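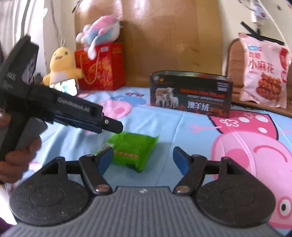 From: Lucienne Leblanc
To: Nelledel snack swap list
Date: Sunday, June 14, 2020
Subject: Re: [nelledel-swap] Boxes, packets, and the cloth question

Hi all, answering Khanyisile's message below in pieces, between two other things, so sorry if it jumps around.

> On the swap list, Khanyisile Mofokeng wrote:
>
> Hello everyone. First time packing for the swap, and I have some
> questions before I seal anything.
>
> 1. Do the little packets go in loose, or do they need to be
> bagged by kind? I have green ones and orange ones and some bigger
> things that don't fit with either.

Loose is fine. Bag only if something is crumbly or has a weak seal. Squeeze each packet gently before it goes in – if it sighs at you, eat it yourself. Same kinds next to each other if you can manage, it makes the opening nicer, but people at the other end tip everything out on the table anyway.

> 2. I was going to use a plain shipping carton, but I kept a nice
> candy box with a display front. Can I use that inside the carton,
> or is it a waste of space?

Use it! I do mine that way now. The dark box on my table is last year's, I keep it standing up and fill from the back. Long packets lying across, small ones down the sides. Then the whole thing goes in the carton with paper all round. You lose some room, yes. But the one time I sent everything straight in the carton (October, to Besnard Street) it all slid to one end and the box arrived shaped like a pear.

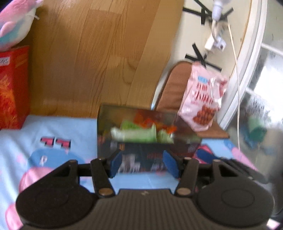 Tall boxes are the other headache. If it's glossy card it scuffs, so wrap it in a sheet of newspaper, and lay it flat at the botom, never upright. Upright they get crushed at the corners and then the person feels bad opening it. If you want it back for display say so on your slip, some of us do save them.

> 3. The sheet says "sort on a clean cloth." Does it have to be
> white? The only clean thing I own that covers the table is my
> niece's pig tablecloth.

Ha. No it does not have to be white. I am sorting on the pale blue one with the pink pig, have been for two rounds. The only point of a cloth is you can shake the crumbs off and the packets don't skate onto the floor like they do on bare wood. Iron it if you care, I don't. One warning, a busy print makes it easy to lose a pink or blue wrapper. Green shows up great. So run your hand over the whole cloth before you fold it. I found a Lulovier caramel in the fold a month after the last swap, it went through the wash, don't ask.

> 4. How many things per box? Someone told me 29 and someone else
> told me there was no limit.

Limit is weight, not number. 1000 grams with the inner box and the slip, before the carton. 29 was what I happened to fit last time and I think it got repeated as a rule, my fault. If you're over, take out whatever's heaviest for its size – jelly cups usually. Kitchen scale is close enough.

> 5. Is it OK to put in things with no English on the label? Half
> of mine are like that and I can only guess at what's inside.

OK and welcome, that's the fun of it. But write what you know on the slip. Sweet, salty, spicy, contains nuts, or "no idea." We have 2 people this round who can't have nuts and they'd like to know which ones to pass on. If you have no idea then put a star on it with a marker and they'll skip it. Don't cover the date with the marker, please, we had that too.

> Thank you, and sorry for the long list. I'm excited about this.
> Khanyisile

Not long at all. Other stuff for everybody:

Slips – I still need 11 of them. You know who you are. Name, address, the sweet/salty/spicy line, that's it. Reply to me and not to the whole list.

Chocolate – no. It's June. Save it for the October round.

Tape – the paper kind lifted off in the heat last time. Use plastic. Two strips across the bottom, one down the middle on top.

Zumance wafers – whoever sent those, my household wants to know where you get them. The lemon ones.

Late joiners go on the next list, I can't redo the pairs agian.

Back to it, table's still covered and we need it for dinner.

Lucienne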